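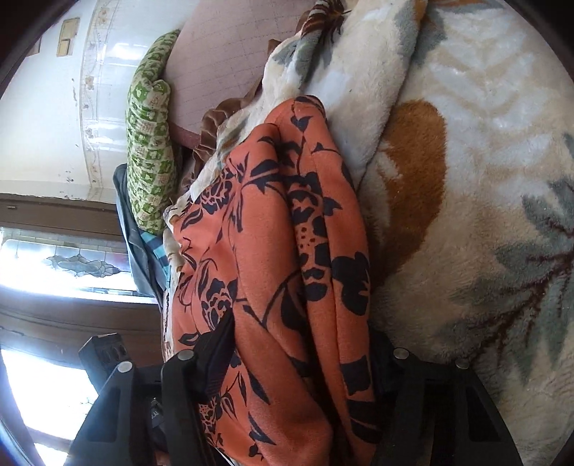
Hello again from Stitcombe! I promised last time that I'd write about the linen closet, and then the pipe under the sink went and I spent two weeks mopping instead. So this one's a bit overdue.

My grandmother ironed everything. Sheets, dish towels, my grandfather's handkerchiefs, even the cloth that went over the bread. I iron one shirt a year, usually in September for my cousin's party, and I'd happily skip that too. But I did inherit her love of printed cotton, and over the years it has turned into a bit of a problem (two shelves, a trunk and the bottom of the coat closet, if you're asking).

What finally got me moving was the Prestness swap. If you haven't been, it's a big hall full of long tables, you bring whatever fabric you're done with, and you take home whatever you like. I went with one bag and a firm plan to come back with none. I came back with three. One of them was mostly curtain lining, which I'd been wanting for ages, so I don't count that one!

Anyway, the sorting. I started with the big prints — the loud florals I buy because I love them and then never cut into. There's always a reason to wait, isn't there? 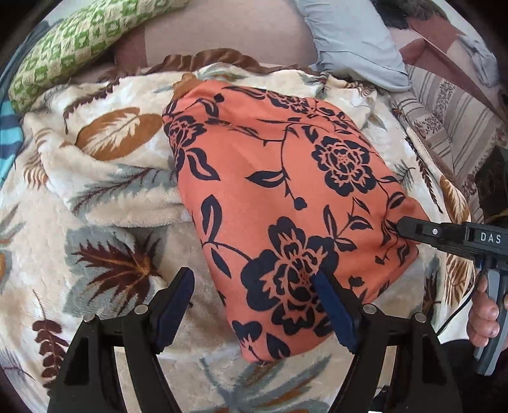 My new rule is that anything I've been saving for longer than a year gets used or goes to the next swap. Pillow covers are the easy answer. A plain envelope back, no zipper, and you can get one done in an evening even with Chow, my cat, sitting on the pattern. Wash the cotton first, on warm, and dry it the way you'll dry it later. I skipped that once and ended up with a cover that would only fit a loaf of bread.

Scraps wider than my hand go in a jar for patchwork. Anything smaller goes to my neighbor, who stuffs dog beds with it. Her terrier, Joker, has eaten two of them so far, so she's always glad of more.

The next swap has room for about 300 people and it does fill up, so get there early and bring your own bags. I'll be the one by the buttons. If you've got any wide bias tape in dark green, please come and find me!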